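Bench notebook, simulation side
2025-08-04
Flellix evaluation, entry 4

Picking up from the June entry. The Flellix trial license was extended, so I have the two-arm package again and can finish what I started. For anyone reading this without the earlier pages: Flellix is the simulation kit sold by Cuden. It comes with a scene editor, a set of ready-made tabletop tasks, models for two-arm setups with hands, and a paid support plan. We are deciding whether to buy it or stay with our own scenes, which live in the Rirkimon repository and are getting hard to keep up.

Install first. The new build went on the workstation without trouble. The old one wanted its own copy of the graphics libraries and fought with ours. This one asks where they are and uses them. License check still needs a network connection at startup. I pulled the cable after launch and it kept running, then refused to open a second scene. That will matter for the machine in the back lab, which is off the network on purpose. Wrote to Cuden support to ask if there is an offline key. No answer yet.

Opened our own settings file from June. It loaded with two warnings, both for renamed friction fields. The old names still work in this version. I changed them by hand anyway and saved the file under a new name.

Task for this entry is the plate task: one vegetable, one plate, two arms. I chose it over the stacking task because we have a matching one in Rirkimon and can put results side by side. Ran the stock controller, no tuning, fixed random seed of 777 for the first batch so that anyone can repeat it. After that, free seeds.

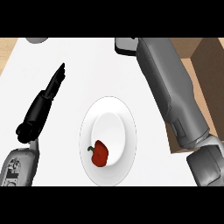 Contact handling is what I care about most here. In June, objects with rounded or uneven shapes would creep across a flat surface with nothing touching them. Slow, but enough to spoil a long run. The release notes say the contact solver was rewritten. I let the scene sit with both arms parked for 3,000 steps and logged the position of every free object. The pepper settled early and then stayed put to the last digit I log. Same with the plate. I repeated it with the time step doubled and there was a small drift, less than what we see in Rirkimon at the normal step. Good result. I would call the June complaint closed.

Hand contact is less settled. The fingers are modeled as separate links, and with the default stiffness they give too much when pressed flat against the table. Raising the stiffness fixes that and then the pepper gets pushed away at first touch instead of being gripped. There is a middle setting that works. I got it by trial and error and it is in the new settings file under the hand section. Cuden should ship something closer to it. As it is, a new user would open the box, run the stock task, see the object squirt out sideways and blame the controller.

Batch results. 34 runs on the middle stiffness setting, free seeds. A run counts as good if the pepper is lifted clear of the plate, held, and put back on it without the plate being dragged. 13 failed. I went through the logs for the failed ones and sorted them by cause. Most were the approach: the hand came in too low and touched the rim of the plate before it reached the pepper. The others were slips during the lift. I did not see a failure from the arms getting in each other's way, which was the common one in June. The collision planner has clearly been worked on.

The rim problem looks like ours to fix. The stock controller plans to the center of the object and takes no account of what it is resting in. With a flat table that is fine. With a plate that has a raised edge, the last part of the path needs to come down from higher up. I tried adding a waypoint above the object and ran a few by hand, and the rim contact went away in those. Not enough runs to put a figure on it. Full batch with the waypoint goes in the next entry.

Speed. On our workstation the scene runs faster than real time with rendering off, slower than real time with all cameras on at full size. Cutting the camera size in half brings it back over the line. Rirkimon is quicker with rendering off and worse with it on. For training runs we mostly want rendering on, so Flellix comes out ahead where we would use it. Memory use crept up over the long batch and did not come back down until I closed the program. I don't know if that is a leak or a cache. Asked support in the same message.

Rendering quality. Better than ours by a clear margin. Soft shadows under objects, believable shading on the arm shells, wood grain on the floor that does not shimmer when the view moves. Whether any of this helps a policy transfer to the real arms is a separate question and I have no data on it. I would not pay for it on looks. The one practical gain is that pale objects on a pale table can still be picked out by their edges, which our flat lighting loses altogether.

The camera export pads the images top and bottom to fit its fixed output shape. There is a crop option in the export menu and it does nothing in this build. The crop can be done in our loader with one line, so it is an annoyance and no more. Anyone writing a loader should check the padding height for each camera, as the head view and the hand views are not padded by the same amount. I lost most of an hour to that.

Scene editor. Improved, still the weakest part. Placing objects is easy, and snapping to a surface now works. Undo goes back one step only. Copying an object copies its shape but resets its mass to the default, with no message. I had a very heavy pepper for part of the morning before I looked. Workaround is to set mass in the settings file after all copying is done. The object library is larger than before, with more food items and more tableware. Scale was right on the ones I checked against the real things in our kitchen drawer.

Python interface. This is where I would spend the money. Reset, step, read state, write command, and that is nearly the whole of it. Function names match the manual. Joint order is documented and the same for left and right, mirrored the way you would expect. Our Lei wrapper needed very little change to talk to it. Lei expects hand commands as one value per hand, and Flellix wants one per finger joint, so I added a small mapping that spreads the single value across the joints. It's crude but it closes the hand. If we buy, someone should do that properly.

Recording and playback both work. A recorded run played back gave the same final positions as the original when the seed and step were the same. It did not when I changed the number of worker threads. The manual does mention this, in the appendix on performance, where I would not have looked for it. Setting threads to one makes playback exact and costs speed. For anything we publish I would use one thread.

Support and terms. The price sheet lists the kit as a yearly license per machine, with support as an add-on. The basic support plan is by email only. The next one up adds calls and help with importing custom arms. We would need the second plan at least for the first year, since our wrist mount is not in their library and my attempt to import it gave a model with the joint limits missing. I could set them by hand. I would rather they did it and stood behind it. Updates are included for the length of the license. When the license ends the program stops opening, and saved scenes can only be read if they were exported to the open format first. Export everything as we go, whichever way this ends up.

Compared with keeping Rirkimon: we own it, it costs nothing but time, and it runs offline. Against that, two-arm contact has never been right in it, the rendering is poor, and each new task takes days to set up. The plate task in Flellix took me one morning including the heavy pepper.

Where I stand for now: leaning toward buying one license with the higher support plan, and keeping Rirkimon for the back lab unless an offline key turns up. I would hold off on a second license until the memory question is answered.

To do:
- Full batch with the added waypoint, same counting rule.
- Repeat the parked test overnight and log memory along with positions.
- Same plate task in Rirkimon with the hand settings matched as closely as they can be.
- Send Cuden the crop bug and the mass reset bug with the settings file attached.
- Try the wrist mount import again with the limits written into the source model.
- Clean up the finger mapping in Lei or at least comment it.

Files are in the evaluation folder on the shared drive, under entry 4. The settings file with the new hand values is the one ending in "mid". Please do not edit it in place. Make a copy if you want to try other stiffness values, and write down which one you used.

Later, same day: support replied on the offline key. There is one, tied to the motherboard, and it is only sold with the higher plan. Asked them for a price in writing. Nothing back on memory.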